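# O robô que recolhe a roupa: guia para jovens leitores

O Serviço Educativo da Brivier preparou este texto para explicar às crianças o que é o Dirketti, um serviço de arrumação doméstica feito por robôs. Destina-se a leitores a partir dos oito anos.

## O que é o serviço?

As famílias inscritas recebem em casa um robô com dois braços. Na ponta de cada braço há uma garra com dedos. A tarefa principal é simples de dizer e difícil de fazer: apanhar peças de roupa e colocá-las num cesto.

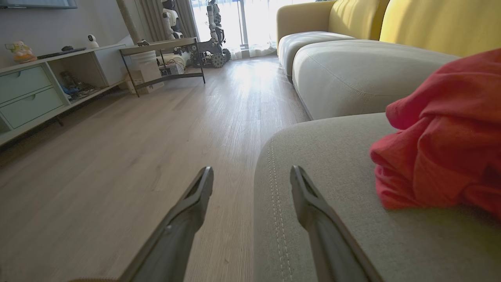

*Os dedos da garra junto ao sofá, com um pano vermelho-alaranjado sobre o assento.*

## Porque é difícil pegar numa camisola?

Um cubo de madeira tem sempre a mesma forma. A roupa muda de forma cada vez que alguém lhe toca: dobra-se, enrola-se, escorrega. O robô precisa de câmaras para saber onde está o tecido e de decidir onde fechar os dedos. Com dois braços, pode segurar a peça por dois lados e levá-la até ao cesto. 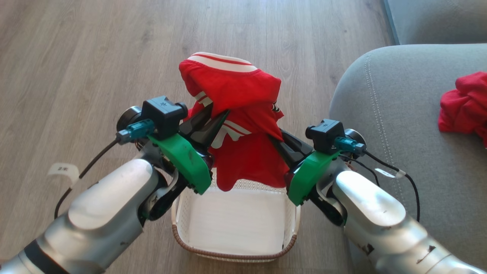
Henrique Antunes perguntou se o robô sabe distinguir a roupa limpa da roupa suja. Não sabe. No Dirketti, essa escolha pertence à família, que indica na aplicação quais as divisões a arrumar.

## Quanto tempo demora?

Nos ensaios da Brivier, o robô levou cerca de 14 minutos a arrumar uma sala. Uma pessoa é bem mais rápida. Ao todo realizaram-se 327 ensaios, e em 27 deles o robô deixou cair pelo menos uma peça e teve de recomeçar.

## Regras para usar em segurança

- Um adulto deve estar sempre em casa.
- Não se toca nas garras durante o trabalho.
- Os animais ficam noutra divisão.

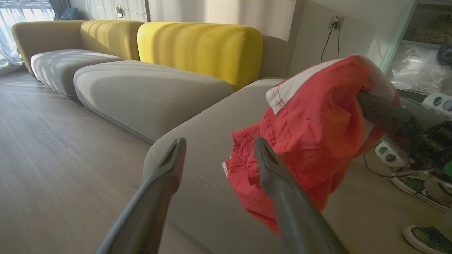

O serviço inclui três visitas por mês e pode ser suspenso nas férias. A roupa muito pequena, como as meias de bebé, não faz parte do plano básico, e o robô também não dobra nem passa a ferro.

**Garra:** parte do robô que agarra objetos.

**Ensaio:** experiência feita para verificar se uma máquina funciona bem.

As escolas podem pedir uma sessão de demonstração até ao final de abril.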